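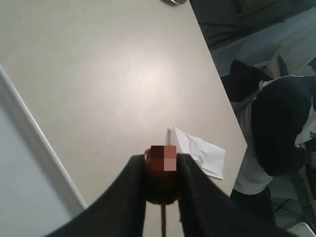

Glare across the middle of a light beige tabletop.

The Second Life of the Work Table

By Melquiades Carrillo

November 21, 2025

Crescencio Cuevas buys tables that other people are done with. Most come from schools and offices, a few from restaurants, and now and then one from a church basement. He stacks them on edge in a rented building on the north side of Jaramillo, tops facing in, and works on them one at a time.

He has been doing this for 14 years. Before that he sold new office furniture for a company called Stondex, and it was there that he started to notice how many good tables were being hauled away. A customer would order a full set for a new floor and ask the truck to take the old set on the way out. The old set usually went to the dump.

"The legs were fine," Cuevas says. "The screws were fine. Somebody just didn't like the color anymore."

The color they didn't like was usually some kind of beige. Go into a school, a clinic or a break room built in the last few decades and you will find it: a warm, flat off-white with no grain and no pattern. People in the trade have a lot of names for it. Cuevas calls it oatmeal.

Oatmeal is a hard color to love, but it has its uses. It hides dust. It goes with gray chairs and with blue ones. Under ceiling lights it throws back a soft glare that bothers some people and that others never see. Braulio Ponce, a retired shop teacher who now buys from Cuevas for his own garage, won't have any other color. He does small repairs, mostly clocks and radios, and he wants to be able to find a dropped spring.

"I had a dark bench for years," he says. "I lost half of everything I owned on it."
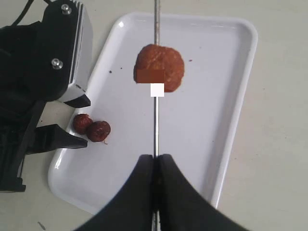

What goes wrong

Tabletops fail at the edges first. A chair back hits the same spot every day and the edge band starts to lift. Water gets under it, and then the core swells. Once that has happened there isn't much to do except cut the top down to a smaller size, and Cuevas does a lot of that. A long table with one bad end becomes a desk. A desk with two bad ends becomes a bench top, or shelves.

Scuffs are a different matter. Dark streaks from rubber feet or shoe soles mostly come off with a damp cloth and baking soda. Metal marks look worse than they are, since they sit on top of the surface. A real scratch stays, and Cuevas leaves it alone. He has tried the filler sticks sold for the job and thinks the repair shows more than the damage did.

His one firm rule is about cleaners. He uses dish soap, warm water and a soft cloth, and he dries the top right away. Scouring powder takes the finish off in dull patches, and those patches then pick up every bit of dirt that lands on them.
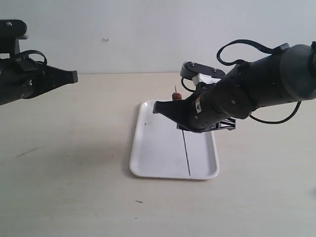
Page 38

A finished table from Cuevas costs $149, whatever its size. He set the price so he would not have to argue about it. The bigger ones sell first, of course, and by December he is usually left with a row of small squares that he lets go to anyone setting up a first apartment.

New tables are not always much more than that, and he knows it. The Grendus catalog has a folding model for less. Apolinar Villaseñor, who runs a tutoring center across town, bought several of those and then came to Cuevas two years later for replacements. The hinges had gone loose and the tops rocked when a student erased anything.
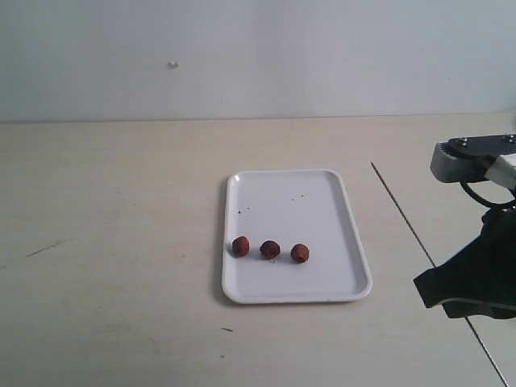 Villaseñor now has a room of used tables from three different schools. They don't match in height, so he put the tall ones along the wall for the older students and kept the low ones near the door. One still has a name scratched into the underside. He has left it there.

Cuevas keeps a notebook of what goes out. Last year's total was 659 tables, and he would like to reach 1000 before he gives up the lease. He has taken on a helper, Macario Arellano, who does the cutting and most of the driving. The two of them are looking at a closed middle school this winter. Arellano has already been through the cafeteria with a tape measure, and they are waiting to hear from the district about the loading dock.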